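Search this site
Enter keyword

Move-in kitchen check, Tromside rental units

By R. Angelovski, April

Use one sheet per unit. Mark OK, FIX or N/A and write a comment for every FIX. Unit checked on this sheet: 568.

1. Smoke alarm - OK. Sounded on test.
2. Outlets by sink - FIX. One did not trip on the test button. Reported.
3. Water shutoff - OK. Turns by hand.
4. Drain trap - OK. Dry after running the tap for nine minutes. 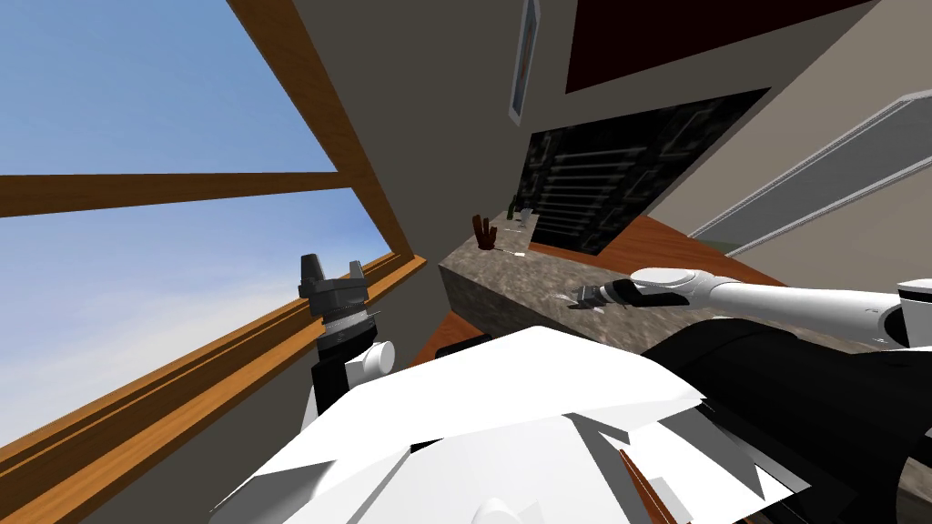 5. Windows - FIX. Run a hand along the bottom of every window and press the wood with a thumb. Soft spots mean water is getting in. Look for dirt in the low places too. A wooden sill with long grooves like this one needs a stiff brush, as a cloth will skip over the bottom of each groove. The latch in 568 is stiff and needs oil.

6. Range hood - OK. Filter is greasy but usable. Replace at next turnover.
7. Cabinet doors - FIX. Two hinges loose over the fridge. Tightened one, the other needs a longer screw.
8. Countertops - check the seams and the joint at the wall. Speckled stone hides crumbs and small chips, so use your fingertips as well as a flashlight.
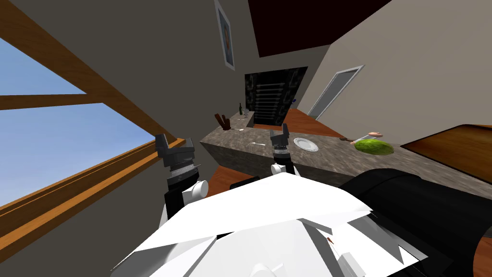 Item 8: island with speckled granite top.

9. Floor - OK. No lifted edges.
10. Hot water - OK. Reads 118 at the tap.

Recheck FIX items within 35 days. Leave a copy in the unit and send one to the Domari office.

3 comments

plainview818: Is the outlet test monthly or only at move-in?

hallway_b: We do ours monthly. Takes over 35 minutes for the whole sheet if the filter has to come out.

tenant2: Please add the dryer vent. Ours was packed with lint when we moved in.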